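Vatton Support
Ticket: Kubo hand-held gripper kit, trial unit
Product: Kubo + Plusari recorder software
Status: open, waiting on customer
Opened: 2026-06-05

Customer wrote:

Kit on trial, deciding if we buy more. Task is cloth folding on a table. Problem: Plusari drops the finger width reading partway thru a take. Width goes flat, then jumps back. Video is fine the whole time. Happens on 3 takes out of 15. Rigid stuff (cups, blocks) never does it, only cloth.

Tried so far:
restarted Plusari, no change
new cable, no change
wiped both finger markers, maybe a bit better, hard to say
swapped the orange pads, no change

Need this sorted before the trial is up. We're also looking at the Orgate kit and it would be a shame to pick on this alone.

Support reply:

Thanks, clear report. Width comes from the two square markers on the fingers, so if one gets covered or washed out the reading holds at the last good value. That's your flat line. Can you check:

1. Firmware version, in the About tab
2. Exposure, auto or fixed?
3. Does the drop come when you close on the cloth or when you lift?

Also send one bad take, the raw file pls, not the export.

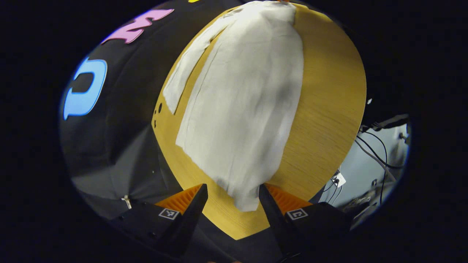
Customer wrote:

Firmware is the one it shipped with, never updated. Exposure auto. Drop comes on the lift, nearly every time. Edge of the cloth flips up over the left marker, I think. White cloth, light from overhead. Raw file is uploading, slow link here, give it 30 minutes.

Support reply:

Ok, two things then. Auto exposure plus white cloth is a known pain, set it to fixed and step down 2 from where auto sits. Then update firmware, there's a fix in it for slow marker recovery. Do exposure first and run a few takes before you update, so we know wich one did it.

If the cloth really does cover the marker, neither will cure it fully. Try gripping closer to the corner with less loose edge.

Customer wrote:

Exposure fixed, down 2. Ran 15 more. One drop, short. Better. Updating firmware now, will run the same again and post.

Can the trial be extended? Lost most of a day on this.

Support reply:

Asked sales, will confirm on this ticket. Leaving it open till your next set is in.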